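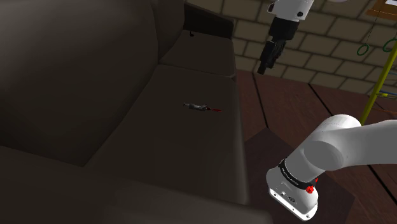 JESTMONT, 19/02/2021 – The Jestmont Shared Workshop today released the plans and software for Osik, a single-arm robot built by its members to pick up small items left around a living room. The release covers the arm mount, the gripper wiring, the control code and the simulated living room in which the arm does its practice. In that room the arm stands on the plank floor beside a large dark sofa, and a slender tool-like object on the near seat cushion is the sort of item it is asked to fetch. The plans are free to download, copy and change for home use.

Work on Osik began in November in the workshop's back bay. Members wanted a project that could be shared between people working at the bench and people working from home, and a simulation made that possible. Anyone with a fairly recent desktop computer can load the room, run the arm and send changes back to the group. The bench arm is then used to check the changes that look worth keeping.

The build team is made up of 20 members, most of whom had not worked on a robot before. They meet online twice a week and book the bench in shifts.

Sofas were chosen as the first test surface after a good deal of argument. A tabletop is flat and firm and most hobby arms manage it without much trouble. A seat cushion slopes, has rounded edges and seams, and in a real house it gives under pressure. The cushions in the simulation are rigid for now. Soft cushions are planned for the next version, along with a fabric setting that lets the user pick a lighter or darker cover.

Dark upholstery has been the harder case. The control code looks for edges and color differences, and a black or brown seat under dim light offers few of either.
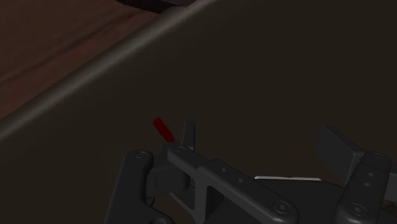

The team's approach is to bring the gripper in low with the fingers open, stop short of the object, and take a second look before closing. This adds 5 seconds to each attempt. Members tried a faster version over the winter and dropped it when the fingers kept pushing thin objects along the seat – a pen or a stick is easy to nudge and hard to get back once it has turned. The slower routine is the one in today's release. The faster one is kept in a separate folder for anyone who wants to work on it.

The physical build uses a floor mount designed at the workshop and named Ellar. It bolts to a plywood board and can be put together with a drill, a hex key set and a level. The parts list has 27 entries and does not include the arm, which builders need to supply. Fastener sizes are given in both metric and inch. Drawings for the board are to full scale and print on four sheets of letter paper.

A second workshop, Stöcker, has built its own copy of the mount from the draft drawings and sent back corrections. Two of the hole positions were wrong in the draft and have been fixed. Stöcker members also rewrote the wiring notes, which now show the emergency stop on the first page.

Osik is a hobby project. It should not be run around children or pets, or left on without someone in the room. The release notes list the known faults, among them a wrist joint that drifts after long sessions and a camera setting that has to be entered again after every restart.

The workshop will hold a build evening online for people starting their own copy. There are 30 places, open to members and non-members, with no charge. Those taking part should download the files and try loading the room beforehand, as the first load can be slow. To reserve a place, use the sign-up form on the workshop's project page.

About the Jestmont Shared Workshop
The Jestmont Shared Workshop is a member-run space with wood, metal and electronics benches. Membership is monthly and tool training is included.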